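Comdale School Library Boxes: Frequently Asked Questions

What is a library box?
A set of 40 storybooks in a lidded crate, lent to a primary school for one term. The books are for reading in class and at home. They don't replace textbooks.

Which schools can apply?
Any primary school in the Comdale district without a working library. Schools with fewer than five teachers go to the front of the list.

Does it cost anything?
No. The school signs for the box and names one teacher to look after it. Transport is paid for by the Favitia Reading Fund.

What ages are the books for?
Most suit children from 5 to 11. Each box also has a few picture books for younger brothers and sisters.

What languages do they come in?
Mostly English. We are adding more local-language titles as we find them, and you can tell us on the form which language your pupils read best.

Can children take books home?
Yes, and we encourage it. Use the loan cards in the lid of the crate. A child can keep a book for up to nine days.

What if a book is lost or damaged?
Write the title on the return sheet. We don't charge families or schools. Please don't tape torn pages, as ordinary tape turns yellow and sticks to the next page. Our repair room at Zudimetti Hall will deal with them.

When do boxes change over?
At the end of each term. The next exchange is in April. Have the crate packed and the return sheet filled in before the driver comes.

Do we need shelves?
No. A plain table is enough. Put the books out with their covers facing up so children can choose.
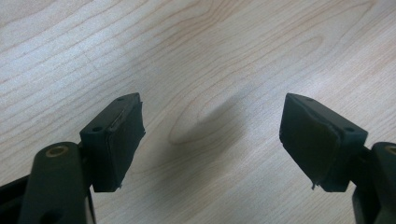
A wooden tabletop with a light grain.

Can we keep a box for a second term?
Only if no other school is waiting. Ask before the exchange, not on the day.

Do you take donated books?
Yes, if they are clean and complete. Leave them at the Gajdoš Street office during opening hours. We can't use encyclopedias, old exam papers or magazines.

Last updated: Feb 12, 2026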